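button blocks, grip keeps slipping
Posted in Arms & Grippers

skorum_olga
ok so second arm is bolted down, finally. Running the block sort again tonight. Picks up the one with the red button fine, then on the faster moves it twists in the fingers. Pads are the flat ones that came with it. Force is at 36 percent. Ideas??
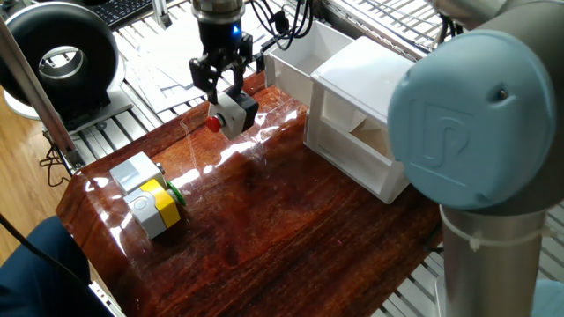 Gevari Makers Workshop / Robot Arm Group

chege89
36 is low. go up to 60 and see

shota_k
Disagree, more force wont fix a twist. Your pads are flat and the block is smooth, you need something grippy on there. I glued bike tube on mine, held for 500 cycles before it peeled

chege89
glue on the pads, ugh. now you have to scrape it off

shota_k
double sided tape then. whatever

zorside
That table is super shiny btw. Does your vision pick up reflections? Mine found blocks that werent there until I put a mat down

skorum_olga
no vision yet, positions are all taught by hand. good to know tho

skorum_olga
Tried 60. Still twists, less. Going to do the tube thing tmrw, got 24 mm strip in the drawer

chege89
less twist = i was half right

shota_k
quarter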